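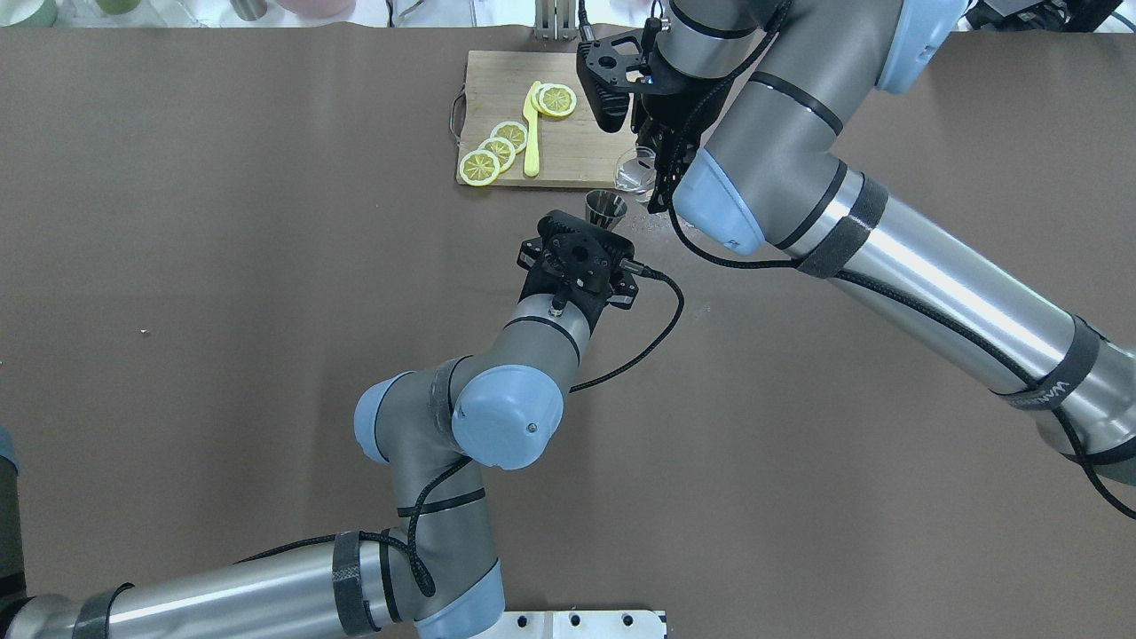
E. Štěpánek

Astwood revises its bar preparation standard for cut citrus

The Astwood hospitality training center has issued a revised preparation standard for cut citrus and measured drinks, effective in February. The document replaces a two-page sheet that had been in use at the center's teaching bar and at the Jornirden canteen, and covers slicing, board layout, measuring and surface care.

Most of the changes concern lemons. Wheels are now to be cut across the fruit at an even thickness, with the rind left on and both end pieces discarded. The previous sheet allowed wheels, half wheels and wedges to be prepared on the same board. Under the revision each cut has its own board, and slices are kept on the board until service begins, after which any remainder goes into a covered container in the refrigerator. Slices may overlap, as lemon slices on a small wooden board usually do, but they may not be stacked more than two deep.

Wooden boards remain permitted. A draft circulated last fall had proposed to withdraw them in favor of plastic, and the proposal drew objections from both sites. The final text requires that a wooden board be washed and dried on both sides and stood on edge between sessions. Boards with a metal handle must be checked at the point where the handle meets the wood. Plastic knives are accepted for soft fruit and for use by beginners. The knife may rest on the board between cuts, with the handle toward the person working.

The section on measuring is shorter. Spirits, syrups and juice are to be poured through a jigger in all cases, including practice rounds made with water. The jigger stands on the table next to the glass, on the side of the pouring hand, and is rinsed when the ingredient changes. Free pouring is no longer taught in the first course. It is still covered in the second.

Spills are treated separately for the first time. The text distinguishes between droplets around the jigger, which are to be wiped at the end of each drink, and standing liquid, which is to be wiped at once. Matte brown tabletops, on which small splashes show up as shiny dots, are named as suitable for training on the grounds that a learner can see where the pour went wide. Citrus juice left on an oiled surface can dull the finish, and the standard asks for a damp cloth followed by a dry one.

The center based the revision on a review of 304 practice sessions. Overpouring was recorded in 153 of them, and uneven slices were the second most common fault. The review did not look at taste or at the time needed to finish a drink.

Equipment lists have been adjusted to match. Each station is issued a cutting board, a knife, a jigger and clear drinking glasses without printed marks, so that the level can be checked from the side. Henovau, which supplies both sites, has delivered 400 glasses under the new list. A further order covers jiggers and cloths.

The old sheet may be used at Jornirden until present stocks of printed copies run out. Copies of the revised standard are available from the Astwood front office, and a large-print version is in preparation. Comments on the slicing section will be accepted until the end of the spring course.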